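Another month, another set of rules for robots. The latest comes from Cendico, the testing outfit that would very much like to be the place where everyone gets their robot arms checked, and it's called the Dimness Code. It went out to members on 3/22/26. It runs to six sections, and it sets out how a lab or a company should report what its robot arm can do before anyone is allowed to say the word "reliable" in a brochure.

The problem it goes after is real enough. A company trains an arm on some small tabletop job, such as closing a lid or picking up a part, runs it a bunch of times in simulation, and then publishes a success rate. The buyer sees a high number and a nice video. What the buyer rarely sees is how the number was made. Were the objects moved between tries? Did somebody restart the run when it looked bad? Was a lid that closed most of the way counted as closed?

Under the code, a signer has to say all of that in writing. Every claim must state whether it comes from simulation, from hardware, or from a mix of the two. Starting positions have to be listed. Failed runs have to be kept and handed over on request, and the definition of success must be written down before the first run is made. There are seven of these duties in all, and most of them would fit on an index card.

So far, so sensible. Then you get to section four.

Section four lets a signer use simulated results alone to earn the lower of the code's two grades, as long as the simulated room is "representative of the intended place of use." The code never says what representative means. It doesn't ask for a match in lighting, in friction, in how stiff a hinge is, or in how crowded the table gets. It asks for a statement from the signer that the match is good. In other words, the company that built the room gets to grade the room.

Itsuki Ebihara, who sat on the drafting group for Stamen and voted for the final text, doesn't pretend to love that part.

"We wanted a measured comparison, with some number of hardware runs next to the simulated ones," Ebihara said. "The smaller firms said they couldn't afford it, and they had the votes. I would take a weak section four over no code."

That's a fair trade if the weak section gets fixed. Cendico says it will look at the wording again in May, though the notice to members says only that the section will be "considered." It doesn't say who will do the considering, or whether anyone outside the membership gets a say.

Stamen has already signed, and so has Noguchi, which sells grippers and the software that runs them. Noguchi's announcement called the code "a new standard of trust." It's a voluntary document with no fine attached. A signer that breaks it can be asked to explain itself, and if the explanation doesn't satisfy, its name can come off a web page. It took the group almost two years to get there.

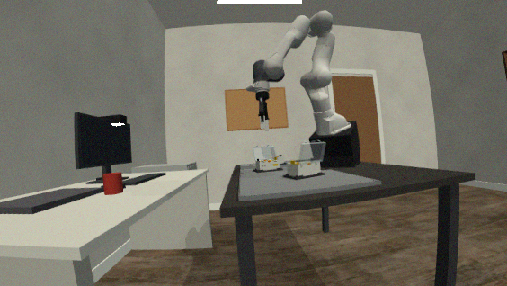 There is also the matter of who does the checking. A firm that wants the higher grade has to have its hardware runs watched by an approved tester. At the moment the approved list has one name on it, and it's Cendico. The company says other testers are welcome to apply, and that the fee for an inspection hasn't been set. It wouldn't say when it will be.

Ebihara thinks the record-keeping rule alone makes the whole thing worth having. If failed runs have to be kept, a buyer can ask for them, and a seller who has nothing to show will have an awkward meeting. That could turn out to be true. It depends on buyers knowing they can ask, and the code puts no duty on anyone to tell them. The right to request the failed runs sits in a footnote to section five – an odd home for the best idea in the document.

The simulation grade will also travel further than its small print. The mark a firm gets to display looks the same for both grades apart from one letter in the corner – S for simulation, H for hardware. Plenty of people shopping for an arm won't know there are two letters. Asked whether the marks could be made easier to tell apart, Cendico said the design was final.

Firms that want to sign can do so through Cendico's member page. Anyone buying an arm from one of them should ask which letter is on the mark, and get the list of starting positions while they're at it.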